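Chapter 4
Folding on the Bed: Small Clothes and a Flat Surface

Before we learn the separate folds, we must speak of the place where they are done. In many homes there is no table free for clothes, and the bed becomes the working surface. Tülin Toprak, whose household notes we follow in this chapter, writes that a soft mattress "eats the corners" of a folded shirt. A straw mat laid over the mattress cover gives a firmer ground, and it is easily rolled away before night.
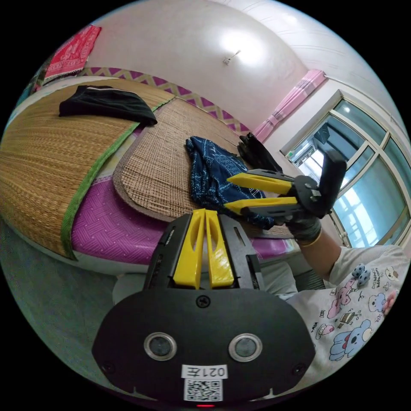
Figure 4.1 Straw mats laid on a bed, with clothes on top of them.

The mat has also a weak side. Its weave can catch a loose thread, so thin fabrics should be lifted and never pulled across it. Dark pieces need more attention than light ones — black on navy blue is difficult to separate by eye, especially on Sunday evening when the lamp is on.
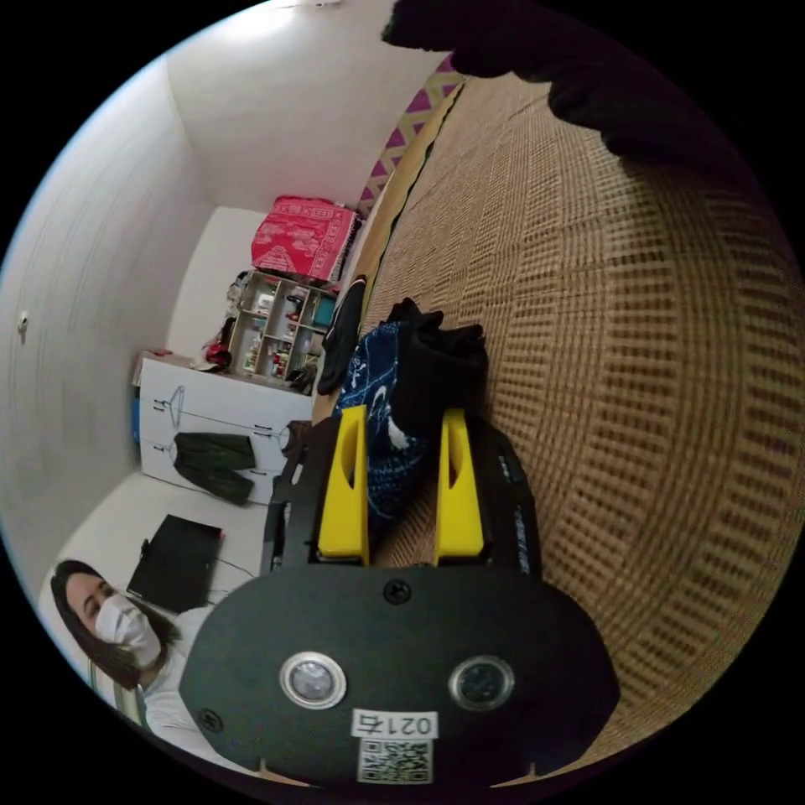

Figure 4.2 Folded black fabric on a patterned dark blue cloth.

In Exercise 1 you will sort 15 pieces by colour and by thickness, and only then begin to fold. Work with a partner if you can. 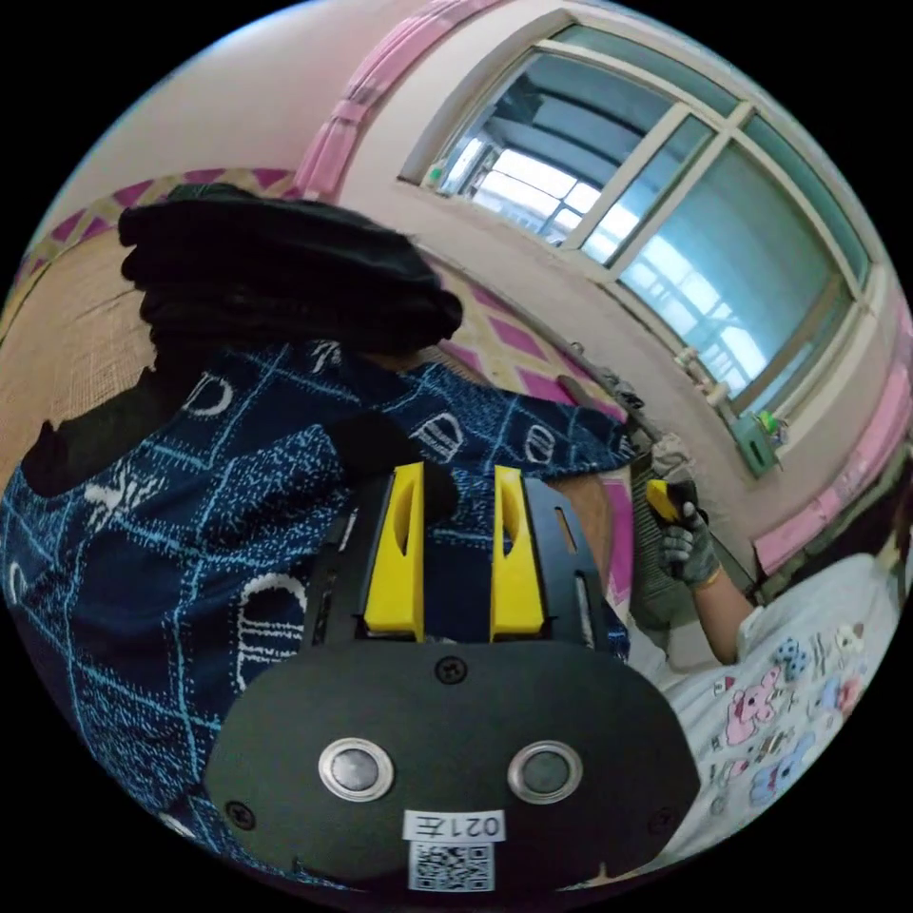

Two people at one bed should agree first who folds and who makes the piles. Keep the back as straight as the height of the bed allows, and change places after 30 minutes.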